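Grovari Guest House to Reopen in October With New Rooms and Longer Breakfast Hours

Lakeside property in Berier completes work on its upper floor and garden entrance
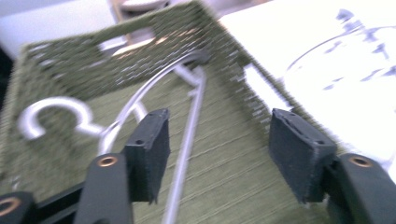 BERIER – The Grovari Guest House will reopen to overnight guests in October after a closure for building work on its upper floor. The house will have seven guest rooms, two more than before, and each now has its own bathroom. Beds, mattresses and curtains have been replaced in all rooms. The old built-in closets on the upper floor were taken out to make space for the bathrooms, and guests will find a rail and wire hangers in their place, along with a green woven basket with handle openings for shoes, spare blankets or whatever else they want out of the way. The ground-floor rooms keep their closets.

The guest house stands on Magyar Street, 304 yards from the boat landing and a short walk from the Berier market hall. It is owned and run by Narar Lodgings, a family company that also manages a group of rental cottages on the north shore.

Four of the seven rooms face the lake. The other three look over the garden and are quieter in the early morning, when deliveries come to the bakery across the street. Two rooms on the upper floor can be joined by an inside door and booked together by families. One ground-floor room has a step-free entrance from the garden, a walk-in shower with a seat, and a parking space next to the door.

The garden entrance is new. Guests arriving on foot from the landing used to go up to Magyar Street and around to the front steps. They can now come in through the lower gate, which will be unlocked with the room key at any hour. A covered rack for bicycles has been put up inside the gate, with room for wet boots and a tap for washing them.

Breakfast will be served from 7 a.m. to 10:30 a.m., an hour later than before the closure. The menu includes eggs from a farm above the village, smoked trout, oatmeal, and bread from the bakery across the street. Walkers who want to leave before seven can order a packed breakfast by 8 p.m. the evening before. The breakfast room seats 30 people and will also be open to visitors who are not staying at the house, if tables are free. Booking ahead is advised during school vacations.

"Our regular guests asked for two things, a bathroom of their own and a later breakfast," Narar Lodgings said in a statement. "The upstairs rooms had shared a bathroom for as long as we have owned the house, and it made sense to do all the work at once and close while we did it."

The sitting room on the ground floor has not been changed apart from fresh paint. The wood stove has been serviced and will be lit from late afternoon in the colder months. Tea and coffee are available there all day at no charge.

Rates and booking

Rooms facing the garden start at $100 per night for two people, breakfast included. Lake-facing rooms cost more and vary by season. The opening rate applies to stays through the end of December. Single travelers receive a reduced rate on garden rooms outside school vacations.

Guests who held bookings that were canceled because of the closure will be offered first choice of dates. The company has written to all of them, and asks anyone who has not received a letter or an email to get in touch with the office.

Check-in is from 3 p.m. and check-out is by 11 a.m. Bags can be left in the front hall before and after these times. Dogs are welcome in two of the garden rooms by arrangement, but are not allowed in the breakfast room.

Getting there

The number 31 bus stops at the top of Magyar Street and connects with trains on the main line. Lake boats call at the Berier landing until the end of the boating season. Parking for guests is behind the house and is reached from the lane beside the market hall. The lane is narrow, and drivers of large vans are asked to call ahead.

About Narar Lodgings

Narar Lodgings owns and manages visitor accommodation in and near Berier, including the Grovari Guest House and the north shore cottages. The cottages stayed open during the work and are not affected by the changes announced here.

Press visits to the new rooms can be arranged through the Narar Lodgings office on Magyar Street, open from 9 a.m. to 4 p.m.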